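Home | Soil | Cover Crops | Tools | Archive | Contact

We use cookies to remember your settings. Accept | Manage

How to test a cover crop mix before you believe the bag

Dec 13, 2020, by Beat Thaler

Every seed seller has a mix that "builds soil" and "pays for itself." Maybe so. I've bought three of them and could prove it for none. If you want to know what a mix does on your ground, run a strip trial. It costs little more than seed and some patience.

1. Pick one field with one soil type. If half of it floods, use the other half.

2. Mark out strips 700 feet long and as wide as your drill. Leave every second strip bare. You want at least four of each, and more is better. 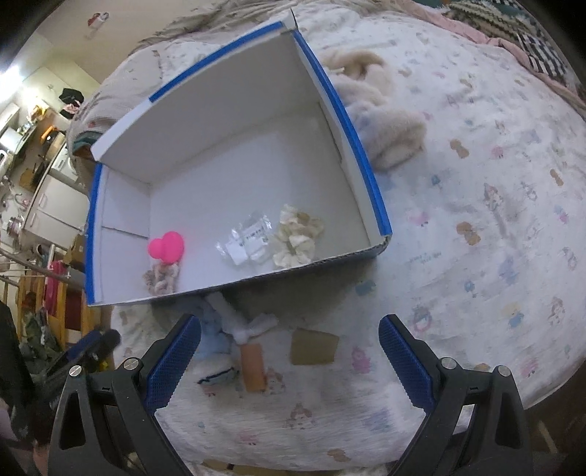 3. Drill the mix at the rate on the tag. Don't bump it up "to be safe" – then you're testing a different product. Write the rate down, along with the price per pound.

4. In spring, cut and weigh the growth from a measured square in each strip. Toss the marker over your shoulder so you aren't choosing the pretty spots. I still catch myself aiming.

5. Terminate all strips on the same day and plant your cash crop straight across. Same seed, same fertilizer. 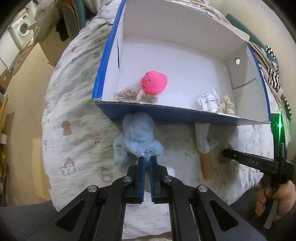
6. In June, dig in both kinds of strip. Check how deep the roots go and time how long a can of water takes to soak in. Dig when the soil is moist, and skip the wheel tracks.

7. Harvest each strip separately and weigh it. Yield monitors drift, so borrow a weigh wagon if you can.

Verena Gasser ran this on her place with the Lirkon mix and got a lovely stand, then a yield gap smaller than the spread between her bare strips. That isn't a result. She is repeating it, and I'd wait for her second year before spending 2,000 dollars on seed.

Be wary of any dealer plot with one strip of each and a sign at the road end. Ask where the other strips are.

Get new posts by email. Subscribe | No thanks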